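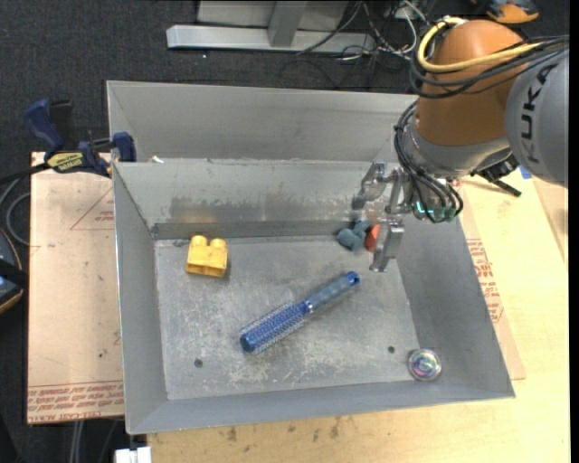 How long does it take to detangle long hair with the Geven wet brush?

Mine takes 15 minutes on a bad morning and a lot less on a good one, and my hair goes down to my waist, so most of you can expect to be quicker.

OK, so I've had the Geven since the end of August and I've been putting off writing this up because I kept changing my mind about it. I bought it to replace an old Mikum paddle brush that had lost most of its little ball tips (you know that scratchy feeling, like somebody dragging a fork over your scalp?) and I wanted something I could use in the shower with conditioner in. My hair is fine but there's a ton of it, wavy at the back and almost straight at the front, and it knots at the nape if I so much as look at a scarf.

First impressions were not great! The handle is short. I have small hands and even I felt like I was going to drop it, which I then did, twice, on my foot. The bristles are very bendy and for the first week I thought they weren't doing anything. I'd brush, feel no pulling at all, think wow, finished already, and then find a whole bird's nest underneath that the brush had just floated over.

My friend Ningsih Tjoa sorted me out on that one. She used to work in a salon and she told me to stop brushing from the top like a kid in a shampoo ad. Start at the ends, hold the hair above the knot, go up a couple of inches at a time. I sort of knew this already and had never bothered. With the Mikum I could get away with being lazy because it would rip through anything, and I have the broken ends to show for it. With the Geven you have to do it properly or you're wasting your time.

Once I'd slowed down I started to really like it. The nape knots come out with no tears. It glides through when there's conditioner in, and I can feel where a tangle is before I hit it, if that makes sense. I shed a bit less in the shower too, or that's how the drain looks to me.

Dry hair is a different story. It gives me static like you would not believe, especially once the heat comes on in the house, and it doesn't smooth anything. For dry days I still go back to my Paiva, a plain old boar bristle brush I've had since college. The Paiva is useless on knots, lovely for the top layer, and it makes my hair look like I've made an effort. So now I own two brushes and use both every day, and I suppose that's a mark against the Geven if you wanted one brush to do it all.

Cleaning is easy. Pull the hair out with the end of a rat tail comb, swish it in warm water with a drop of shampoo, leave it bristles down on a towel overnight. There's a tiny vent hole in the cushion and water does get in there – give it a squeeze before you put it down or it'll dribble on the counter at 7 a.m. when you pick it up. Don't leave it on the radiator. I did that with one from Miltach years ago and the pad came up like a pie crust.

I read a bunch of reviews before I bought mine (the page I was on had 1,036 of them, I did not read them all) and the big complaint was bristles falling out. I've lost none so far. A few at the edge have started to lean outward, though, and I'm keeping an eye on them.

Would I buy it again? For wet hair, yes, and I'd get the longer handle, which I only found out existed after I'd thrown away the box. If you have short hair or you only ever brush dry, save your money. And if you've got a kid who screams at brush time, borrow one and try it with lots of conditioner. My niece sat through the whole thing watching cartoons and only said ow once, when I leaned on her ear.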